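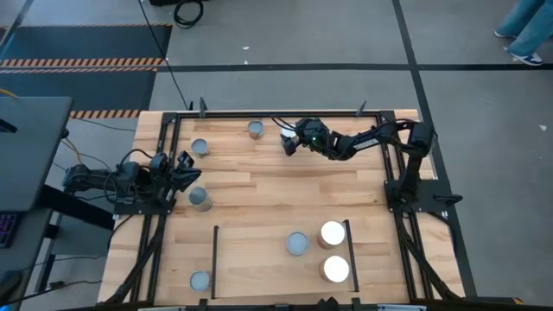 Zostent V2 – Chaleco de protección balística para prensa y escolta

Referencia: ZV2-149
Disponibilidad: bajo pedido, previa verificación del comprador
Fabricante: Szekeres

Descripción

El Zostent V2 es un chaleco portaplacas de perfil bajo destinado a periodistas, observadores electorales y personal de escolta de cargos públicos. Se suministra con paneles blandos de aramida en pecho, espalda y costados, y admite placas rígidas delantera y trasera, que se venden por separado. La funda exterior es desmontable y puede cambiarse sin herramientas.

Existen dos configuraciones. La versión P lleva velcro frontal y dorsal para rótulo de identificación (PRENSA, PRESS o sin texto). La versión E carece de rótulos y se lleva bajo la chaqueta o la camisa; el cierre lateral queda plano y el cuello está rebajado para que no asome.

Características técnicas

Material de los paneles blandos: aramida tejida, en bolsa termosellada
Funda: poliamida con tratamiento hidrófugo
Colores: azul marino, negro, arena
Tallas: S, M, L, XL
Ajuste: hombros y cintura, cuatro puntos
Bolsillos para placa: 2, formato 250 × 300 mm
Temperatura máxima de lavado de la funda: 30 °C
Garantía de los paneles: cinco años desde la fecha de la etiqueta interior

Los paneles no se lavan. Se limpian con un paño húmedo y se guardan en horizontal, sin doblar y sin exposición directa al sol. Un panel con la bolsa perforada debe retirarse del servicio aunque no presente impacto.

Precio

Zostent V2, versión P o E, paneles incluidos: 1,025 €
Funda de repuesto: 149 €
Bolsa de transporte Trekcombe: 30 €

Precios sin impuestos. Los pedidos de más de 200 unidades se presupuestan aparte.

Condiciones de venta

La venta está restringida a medios de comunicación, organizaciones acreditadas, empresas de seguridad con licencia y organismos públicos. Con el pedido se presentará copia de la acreditación y declaración de uso final. Los envíos fuera de la Unión Europea pueden requerir licencia de exportación; la tramitación corre a cargo del comprador y el plazo de entrega empieza a contar desde su concesión.

No se aceptan devoluciones de paneles cuyo precinto haya sido retirado. Las fundas sin usar pueden cambiarse por otra talla en un plazo de catorce días.

Alquiler

Para coberturas de corta duración – elecciones, cumbres, juicios – el distribuidor Kukora dispone de unidades en alquiler por semanas. El chaleco alquilado se entrega con hoja de inspección firmada, que debe devolverse junto con el equipo. Las placas rígidas no se alquilan.

Documentación y contacto

Guía de tallas y ficha de mantenimiento, revisión de 2024-08-26, disponibles a petición.
Consultas técnicas: Ottó Virág
Pedidos institucionales y alquiler: Idrisa Tanui

Productos relacionados: casco Zostent C1, protector de cuello, juego de rótulos intercambiables.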